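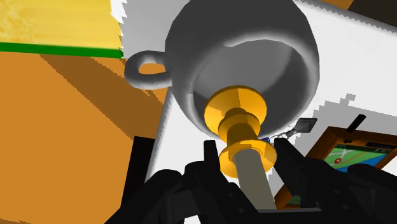
Our visit to Cidar in Plumcombe, February

We arrived at 9:30 and there was already coffee. Edin Grgić, who plans the equipment purchases at Cidar, took our group through the building himself. We were 14 persons, most of us from small workshops that do not own any robot yet and want to know what to put in next year's budget.

The first stop was the simulation room, and we stayed there longer than the program said. Before Cidar orders a gripper, they try it in a simulated cell with simple objects such as mugs and spools. The models are rough, with flat colors and visible facets, and Edin told us that he does not pay for nicer ones. He wants to know if the fingers can reach the part and if the wrist has enough space. For friction and for soft materials he does not trust the result, and he asks the supplier for a trial with real parts.

Then he showed us his planning sheet. The arm itself is only one line. Under it come the mounting, the fence or scanner, the spare fingers, the training days and the hours for the person who will program it. In his last project he reserved 23 percent of the total for changes after delivery, and he used all of it. A colleague from Bustberg asked if this could be smaller when the simulation is good. Edin answered that the simulation saved him one wrong gripper, but it did not save him the cable work.

We also discussed renting. Duan offers a test cell for a fixed period, and Cidar had one for over 80 days. The rent was not deducted from the purchase price later, so please read this point in the contract before you sign.

After lunch we saw the production hall. It was loud and I could not hear every explanation. The cell there feeds small housings to a press, in trays of 100, and one operator looks after it together with two other machines.

For our own workshop I will now ask for two quotations, with the fingers and the training listed separately. I have also asked Edin for an empty copy of his planning sheet. He promised to send it to everybody who left an e-mail address at the reception.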